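Notes of the users' meeting, held in the upstairs room at Odden on April 27, 2018, and typed up over the weekend by Raghda Fakhoury, so any muddle in the order of things is mine and please do tell me.

**Present:** the Odden stores team, both lending desks, the Wuisan branch (who had come the furthest and were given the comfortable chairs), the training officer, and myself taking notes.
**Apologies:** the Orau branch, who had a delivery coming in and sent a very kind message along with their figures.

## 1. Welcome and last time's notes

The chair thanked everyone for giving up a Friday afternoon and said how nice it was to put faces to voices, as several of us have only ever spoken on the phone about missing tripods. The notes of the November meeting were read through and agreed, with one small change: the item about the locked cupboard should have said Wuisan and it said Orau. Sorry to both.

Matters left over from November:

- The spare keys have been cut and are with the lending desk.
- The old paper loan book is to be kept until the end of the year and then put in the archive boxes. There was some fondness for it round the table.
- The question of who pays for flat batteries has gone to the finance office, and we are still waiting to hear.

## 2. Moving the loans over to Zasteo

This was the main business of the day and took up a good half of the meeting. For those who missed the earlier emails, Zasteo is the booking system we are moving to, and the plan is for every item that goes out over a counter to be in it before the autumn rush.

The stores team gave us a very clear account of where they have got to. All the projectors and portable speakers are in, with their purchase dates and service history. The cameras are mostly in, though the lenses were listed as part of the camera kits in the old spreadsheet and now have to be split out one by one, which is slow work and has been done with great patience. There are 42 lens records still to be made.

Wuisan asked whether a kit could be lent as a whole and also broken up when somebody only wants the one piece. The answer is yes, but the pieces have to be made first and the kit built from them afterwards. If you build the kit first you have to take it apart again, as the lending desk discovered on a long Tuesday. The training officer will write this up on one side of paper with pictures of the screens.

There was a friendly but rather lengthy discussion about names. Odden has always called things by what they are ("projector, small, grey") and Wuisan goes by make and model. Both sides made their case well. We settled on make and model in the name box, and the homely description in the notes box, where the search will still find it.

**Agreed:** make and model in the name; plain description in the notes; old nicknames may stay in the notes if borrowers use them.

## 3. Reservations and late returns

The lending desk reported that the reminder messages are working nicely. A borrower gets one the day before and another on the morning itself, and people have been ringing up to say thank you, which doesn't happen often at a lending desk!

The trouble is with extensions. At the moment anybody can extend their own loan, even when the next person has already booked the same item, and that led to an unhappy afternoon with two borrowers and one sound recorder. We talked it over at some length. Orau had written in asking for no extensions at all, and the desk felt that was a little hard on people who only want to keep something over a lunch hour.

**Agreed:** extensions of up to 30 minutes may be given at the desk without asking. Anything longer goes through Zasteo as a fresh booking. The self-service extension is to be switched off — stores will see to it.

## 4. Printed labels

We have ordered 150 of the tougher labels to try on items that get wet or knocked about, such as the outdoor cable reels. The ordinary paper ones are fine for anything that lives in a padded case, and there was no wish to spend more there.

Stores would like everybody to stick labels in the same place on the same sort of item, so that the person scanning doesn't have to turn a heavy speaker round three times to find it. A short list of agreed places will go round with these notes. If your speaker has no flat patch where the list says there should be one, please use your good sense and say so in the notes box.

## 5. Room records and the test bookings
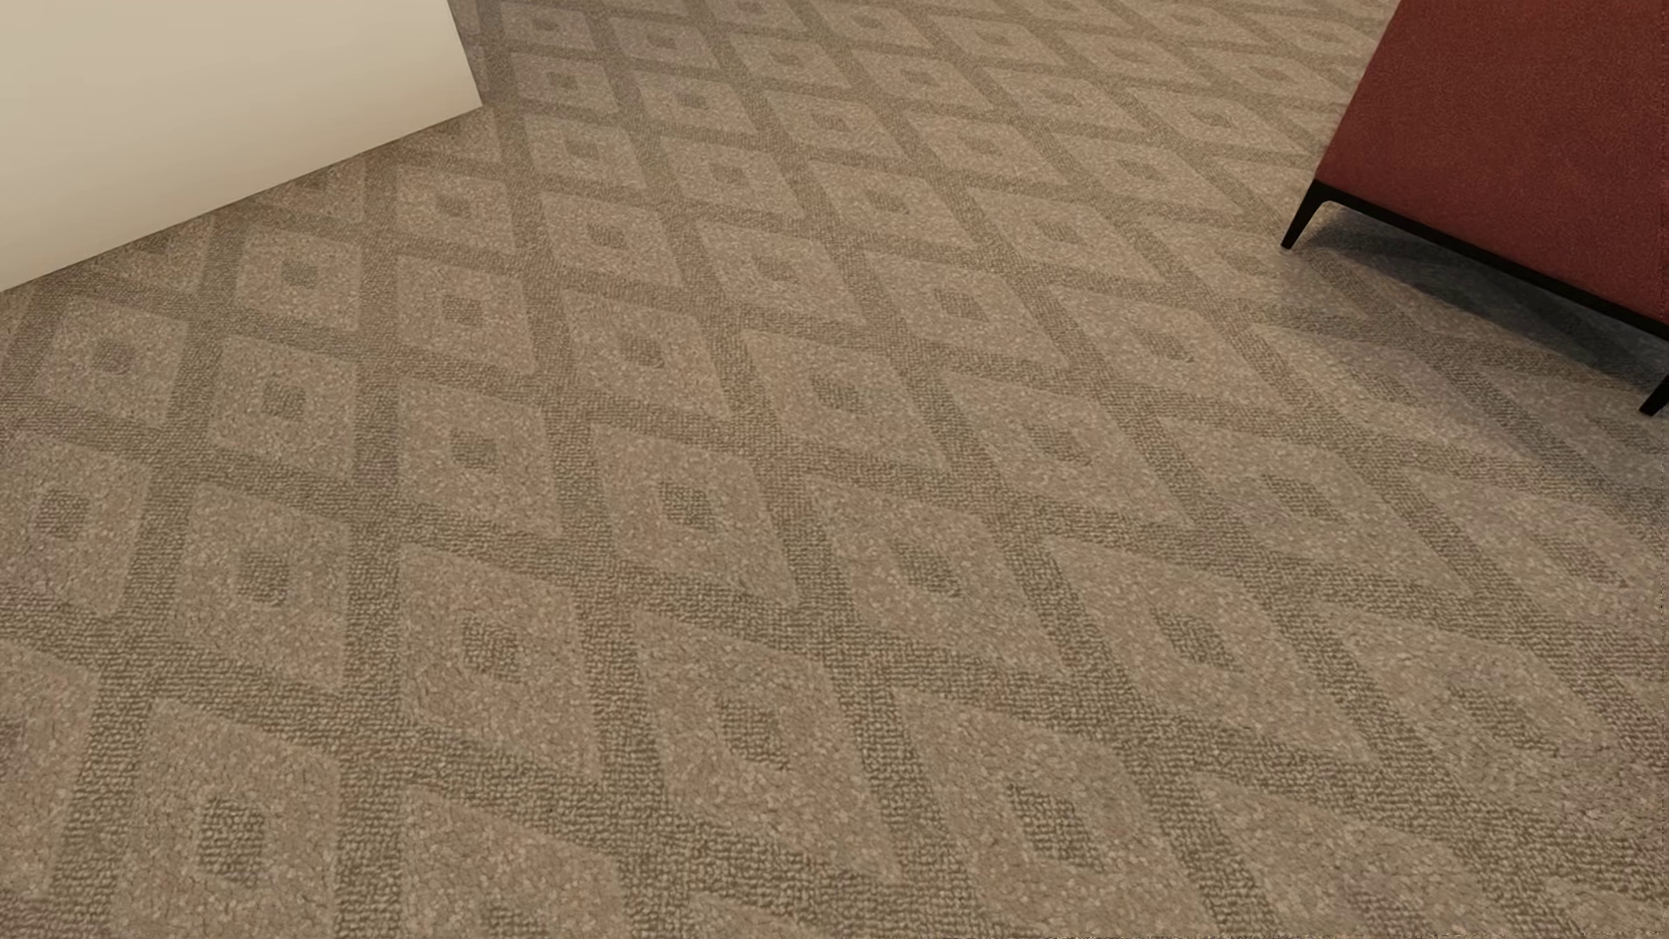
Rooms are to be bookable in Zasteo alongside the equipment, and the training officer has set up a handful of practice rooms so that we can all make mistakes in them without upsetting a real booking. Each room record has space for a picture and a short written description, and we spent a pleasant few minutes deciding how much description is enough. The feeling was that it should help a person recognise the place when they open the door, so "patterned carpet, cream wall, dark red upholstered furniture" would do very well, and nobody needs an essay. Seating numbers and the kind of screen have their own boxes and should go there. Wuisan wondered if fixed equipment ought to be listed under the room or on its own, and after some back and forth we came down on the side of its own record, linked to the room, so that a repair can be logged against it without closing the whole room.

**Agreed:** one picture and one short line of description per room; fixed equipment to have its own linked record.

Please have a go at the practice rooms before the next meeting, and do try cancelling as well as booking, as the cancelling has had very little testing so far.

## 6. Training

The first sessions were well liked, though the people at the back would have been glad of larger text on the screen. The next ones will be kept to 5 people at a time so that everybody gets a turn with the scanner. Orau has asked for theirs to be held at Orau, and the training officer is happy to travel if somebody can find her a parking space.

New starters will be given a login on their first day. It was pointed out, quite gently, that some leavers still have theirs, and I have promised to go through the list.

## 7. Any other business

- The Wuisan branch has a box of adaptors that belong to none of their equipment. They will bring it next time and we can all have a rummage.
- One of the chargers at Odden has been put back in the wrong case again. If yours doesn't fit, please bring it to the desk and don't force it.
- Thanks were given to the stores team for the cake, and especially for the second cake.

## Things to be done

| What | Who |
|---|---|
| Finish the lens records | Stores team |
| Switch off self-service extensions | Stores team |
| One-page guide to building kits | Training officer |
| Send round the list of label places | Stores team |
| Go through old logins | Raghda Fakhoury |
| Try the practice rooms, cancelling included | Everybody |
| Chase finance about batteries | Chair |

The next meeting will be at Wuisan, on a date to be sent round once Orau have looked at their delivery diary. Tea from half past one, as before.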